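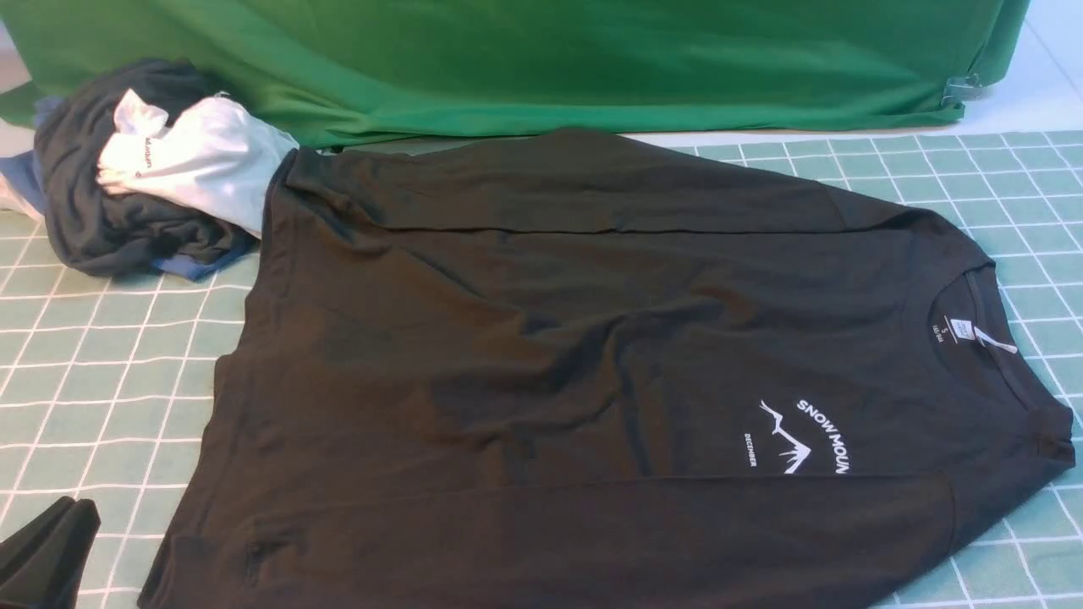 A reader asked under the last gallery whether the stop button had failed or whether we were just slow to hit it, and said the write-up left that pretty vague. Fair point! So I'm going to try again, with more words this time.

The button worked. I hit it late. I had my eyes on the shirt when I should've been watching the arm, and by the time I noticed the left gripper wasn't letting go, the other arm was already on its way to the far sleeve. The two of them had a short tug of war over a perfectly nice shirt before everything went dead.

Black long-sleeve laid out on the grid mat, mountain print on the chest. Sleeves like these are the part of the job I worry about most.

Some background if you're new. Wudis is our folding project, two arms and a heap of old clothes, and it lives in the back half of the Simard building in Urirberg. The software that tells the arms where to go is called Marus, which we wrote ourselves and which I have said some rude things to this winter. Up to the morning of the trouble we had 582 folding attempts in the log, and 487 of those ended in something I'd be willing to put in a drawer. (My standards for a drawer are not high.)

What went wrong is kind of boring once you see it. When Marus sends the open command, it waits for the gripper to report back that it's open before the other arm is allowed to pull. On attempt 582 the left gripper sent back its old "open" message from the fold before, the one that should've been cleared, and Marus took it as good news. So the fingers were still shut on the cloth and the right arm got the green light anyway. I found the stale message in the log that evening, sitting there with the wrong time stamp on it, and I went back and found 8 more like it from earlier runs. On those the fingers happened to open in time and we never knew. That bothered me more than the tug of war did.

Nothing broke except some stitching at a shoulder seam. But I'd been in the habit of reaching in to straighten a cuff between steps, and I'm glad my hand wasn't on the mat for that one — the arms don't know the difference between a sleeve and a finger.

So, changes. Every message from the grippers now carries the number of the command it's answering, and anything with an old number gets thrown out. If the motor current jumps while both grippers are on the same garment, both arms stop where they are. And hands stay off the mat unless the power is off, me included. I taped a note about it next to the screen, and I've already had to point at it once.
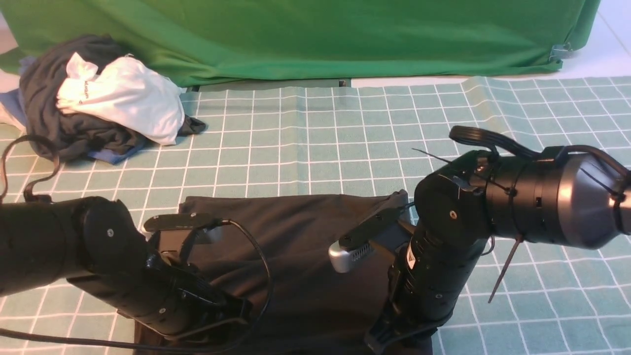
Both arms in over the black cloth, left gripper down by the edge of the fabric.

I still want to do something about the cables. They had nothing to do with this fault, but I don't love having a loop of wire anywhere near a moving joint, and tidying them is on my list for March. If you've found a cable sleeve that bends easily and doesn't shed little bits all over dark clothes, please leave a comment with the size you used.

Posted 31 January 2023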